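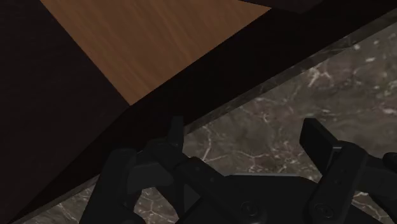

Attachment 1: wood surface, dark side panel (render)

Ticket 339 – duplicate sample orders in Herel
Opened by: Linnea Haugen, Hondelside showroom
Opened: 2023-06-21
Priority: high (was normal, changed by Linnea)
Status: closed, one follow-up pending

Problem as reported

Customers ordering worktop and wood samples from the Hondelside site are getting two confirmation emails and in some cases two boxes. Two order numbers, same address, same basket. Doesn't happen on every order. Card is only charged once as far as we can tell, second order shows as "paid – manual" which none of us set. One lady rang and was very nice about it, a builder rang and was not. Please can someone look today, Kostiuk pick up the parcels at four and I don't know which ones to pull.
– Linnea

First reply, Thitima Yensuk, Urnari support

Hi Linnea. Got it. For today's pickup: sort by customer email, wherever you see a pair keep the lower order number and put the other on hold. Don't cancel yet, cancelling sends the customer an email and we'll just make it worse.

Need from you:
browser used at the counter
whether the counter tablet was on
two or three order pairs I can trace

Linnea: Chrome. Tablet yes, always on. Pairs sent by mail. All pairs on hold now, Kostiuk driver waited, thank him if you ever speak to them.

Log, Thitima

Pulled the pairs. Second order is always created exactly 10 minutes after the first. So not a double click. Something is on a timer.

Checked payment callback. Clean, one call per order.

Checked the mail queue. Also clean. Two emails becuase there are two orders, no mystery there.

Turned off the discount plugin for half an hour. Got a test duplicate anyway. Turned it back on.

Placed test order with one stone sample. Single order, waited, nothing. Placed test order with one stone and one wood. Duplicate. Did it again to be sure, same.

So it's mixed baskets only. Stone and wood come out of different stock lists, and Herel splits the order when that happens. Handing to Jintana for the split rules. 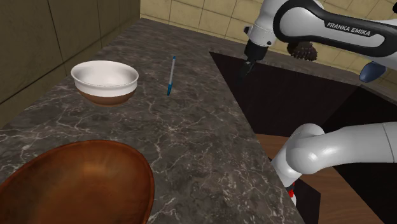 Log, Jintana Srithong

Took over from Thitima. Split rules look like they've been edited. History says last change was in September by Esben Thygesen, when the wood samples moved to their own shelf list. Rule itself is fine. It sends the wood lines to the second list and waits for a "received" answer.

Answer never arrives. Retry is set to 10 minutes. After the retry it gives up and builds a fresh order from the whole basket, marked "paid – manual". There's our second order.

Asked Esben why it worked all this time and only broke now. He says the answer address for the wood list still pointed at the old server, which was kept on as a fallback. Napaporn Kongkaew confirms she shut the old server down last week as planned. It was on the shutdown list and everyone signed it, me included.

What I tried:

1. Changed answer address to the new server. Test order, mixed basket. Timed out.
2. Checked firewall with Napaporn. Port was closed for the showroom range. She opened it.
3. Same test again. Answer came back in 5 seconds. No duplicate after 10 minutes, none after an hour.
4. Set retries to zero for the split rule so it can't build a new order on its own. If it fails it now goes in the error list and we get a mail.
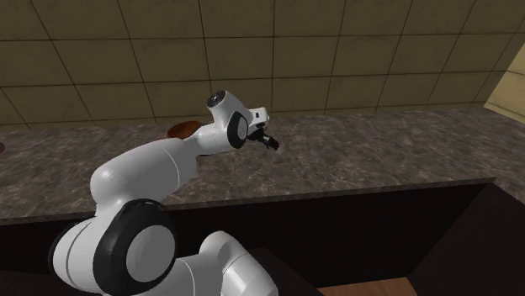
Then ran 100 test baskets through staging overnight, all mixed. No duplicates, no errors. Moved the same settings to live first thing and asked Linnea to place a real one from the counter.

Linnea: done, one email, one order. Can I cancel the ones on hold now?

Jintana: wait for Napaporn please, she is switching off the cancel mails for that batch.

Napaporn: off. Go ahead Linnea. Use bulk cancel with reason "internal", not "customer request", or the stock won't go back on the shelf. Tell me when finished so I can turn the mails on again.

Linnea: finished. Stock looks right for wood. Stone is one short on two colors but I think that's us, we gave some away at the counter without booking them out.

Napaporn: mails back on.

Still open

Boxes that already went out twice. Linnea wants to let people keep them – fine from our side, just book them out as "gift" so teh count is right. She'll ring the builder herself.

Esben to check the other showrooms for the same old address. He has found one more so far, not live yet.

Closing this one. Esben's check gets its own ticket, please don't reopen here.
– Thitima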